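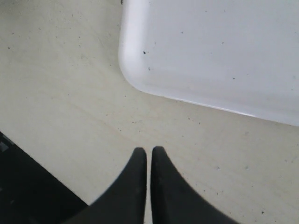 Thank you for all the letters and messages about Jikell, our inflatable beam project. We do read every one, even when the reply takes a while, and Krystyna Grabowska has gone through the pile with a cup of tea and picked out the ones that come up most. If you've only ever met robot hands with a pair of stiff black fingers that taper towards their tips, some of what follows may sound a bit odd, as our beams have no fingers and very little that is stiff. They are long fabric tubes that travel folded and are filled with gas once they reach orbit.

What is Jikell for?
Holding things out at a distance, mostly. A small satellite often needs an aerial or a sensor kept well away from its own body, and a metal boom takes up a lot of room in the rocket. Ours packs down into a drum and reaches 15 metres when it's full. The drum itself was designed by our friends at Tokarz, who have been wonderfully patient with us.

Won't it pop if something hits it?
We get this one more than any other, and it's a fair thing to worry about! The gas is only needed at the start. The fabric is soaked in a resin called Skestosix, which sets hard in sunlight, and after that the tube keeps its shape even with a hole in it. A very big hole would be another matter, and we're still doing sums on that.

How long does the resin take to set?
In our test chamber, 29 hours. In orbit the beam passes in and out of the Earth's shadow, so it will be longer, and how much longer depends on the orbit.
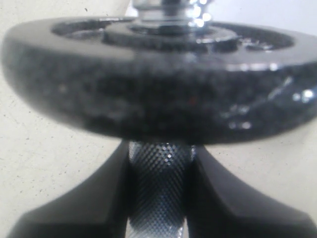

We'd always sooner leave it an extra day than hurry, and the gas pressure is kept up the whole time so that nothing sags or creases while the resin is soft.

How many times has it been folded and unfolded?
The oldest sample has done 1000 folds, all before any resin went in. It has gone rather fluffy along the creases - a bit like an old map - but it still holds gas.

What does it weigh?
The fabric tube is 690 grams without the drum. We would love to bring that down, and there is a thinner weave on the loom at Ullutix which we hope to try in December.

Can I come and see it?
Yes, and please do. We open the workshop to visitors in the afternoons, from two o'clock, when the chamber isn't running. Write first so that we can tell you whether there will be anything to look at, and do mention it if you're bringing children, as we keep some offcuts for them to fold.

Do you sell the fabric?
Not at the moment, I'm afraid. Schools are welcome to ask for a small piece without resin, and we'll post one out when we have some spare.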